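Plusura Shared Offices, Evirdale building
Infection control and ventilation walk-through, second floor
Checklist with comments

Date of inspection: 10/19/26
Inspected by: Nattawut Boonchu
Accompanied by: Valentina Cáceres (building manager)
Copy to: Ekkachai Yensuk, Theerawat Kaewsai

Marks used: OK = in order. FIX = must be corrected before the next visit. WATCH = acceptable now, I will look again.

I write the comments longer than the form asks. In July we received several questions about what the short marks mean, and I prefer to explain one time in writing.

1. Fresh air

1.1 Supply fans running during working hours: OK
The timer starts the fans one hour before the first people arrive. Please do not change this to save power.

1.2 Filters in date: FIX
The filter for the north side has no date written on it. Valentina believes it was changed in July, but there is no note in the log. Without a date I must treat it as old. Replace it and write the date on the cardboard edge with a marker.

1.3 Windows that open: WATCH
All of them open in the large office. In the small meeting room the handle is stiff and a person with weak hands will not manage it. A little oil first, then we see.

1.4 Carbon dioxide reading, large office: OK
600 ppm in the middle of the morning with the desks in normal use. I am happy with this number.

1.5 Carbon dioxide reading, small meeting room: FIX
I did not write a value because the meter there had a flat battery. A meter that shows nothing is worse than no meter — people look at it and believe someone is checking. New batteries this week, please.

2. Hands

2.1 Soap at every sink: OK

2.2 Paper towels: WATCH
Full in both washrooms. In the kitchen there was one cloth towel for everybody. I asked to take it away and it was done while I stood there, but I know such towels come back.

2.3 Hand gel at the entrance: OK
Pump works, bottle in date.

2.4 Gel in room 147: FIX
The holder is on the wall, the bottle is missing. This is the room where visitors wait, so it should be the first one filled.

3. Surfaces and cleaning

3.1 Cleaning log signed each day: FIX
Two days last week are without signature. The cleaner told me that the work was done and the pen was lost. I have no reason to doubt her. Tie a pen to the board.

3.2 Disinfectant stored correctly: OK
Killirex concentrate, upright, cap closed, in the locked cupboard. The safety sheet is inside the door.

3.3 Disinfectant mixed correctly: WATCH
The spray bottle has a label but no mixing date. The house rule in this building is to throw away what is left at the end of the day. Ask the evening staff to do so and to rinse the bottle.

3.4 Shared keyboards and phones: OK
Wipes are next to each one. In the last round they were all kept in one drawer, so this is a good improvement. Thank you to Theerawat, who moved them.

4. People who are ill

4.1 Stay-home notice on the door: OK
The text is clear. The Thai version has one spelling mistake, which I have sent to Ekkachai.

4.2 Masks for a person who becomes ill at work: OK
One box of 20, not opened, dry. It is kept at the front desk.

4.3 Contact for reporting illness: FIX
The sheet still shows the old extension. The correct one is 3004. I called it from the front desk and Ekkachai answered.

4.4 Staff know they can report without symptoms after a positive test: WATCH
I asked the people who were at their desks. Most knew. Some thought that without fever or cough there is nothing to report — this was the most common mistake in my previous visit also. Please say it again at the Monday meeting, in simple words.

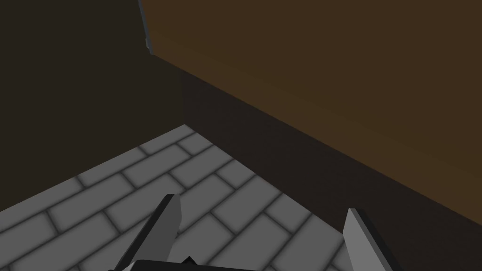 Does a person who feels completely well still need to stay home after a positive test?

In this building they do, for the period written on the door notice, and they should call the extension in 4.3 before they come back. A person can pass on a virus and have no cough or fever.

5. Other remarks

The Thaweesak air cleaner in the small meeting room is placed behind the door, so when the door is open the air inlet is covered. Move it to the window side. Keep it on the low speed, otherwise people switch it off because of the noise.

The drinking water station was not part of this visit. I will include it next time if Valentina sends me the service papers.

Items marked FIX: 1.2, 1.5, 2.4, 3.1, 4.3
Responsible: Valentina Cáceres, except 4.3, Ekkachai Yensuk
When an item is finished, write the day and your initials next to it on the paper copy at the front desk. It is not necessary to send me an email for each one.

Signed: N. Boonchu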